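Search
Enter keywords
Go

February
By Albertina Quintela

Meireles has put out a code of practice for hand-held gripper tools, the kind a person carries and squeezes to record how everyday items are picked up and moved. The recordings are later used to train robot arms. Until now the company's sites each worked to their own house rules.

The code runs to 26 pages and applies to all five Meireles sites. Operators must check the finger screws before each session, log any wear on the arms, and stop after 40 minutes for a break. Papers with names on them have to be put away before recording starts.

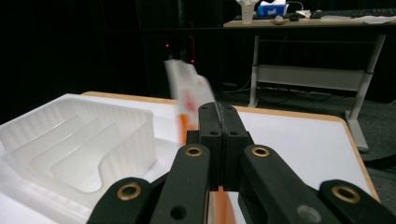
FLURNPORT, February – Small packages and molded plastic trays are among the items covered in the section on tabletop work. It asks that anything dropped be recorded as a drop and kept in the file.

"People were deleting their misses, and every site had a different idea of what a miss was," said Joaquim Louro, who led the drafting. He said over five drafts went around before the wording on breaks was settled.

Elibariki Ondieki, a shift lead at the Flurnport site, said the wear log would add a few minutes to each morning. He would have liked clearer limits on when a scuffed part must be replaced. Louro said that question would be taken up in the next revision.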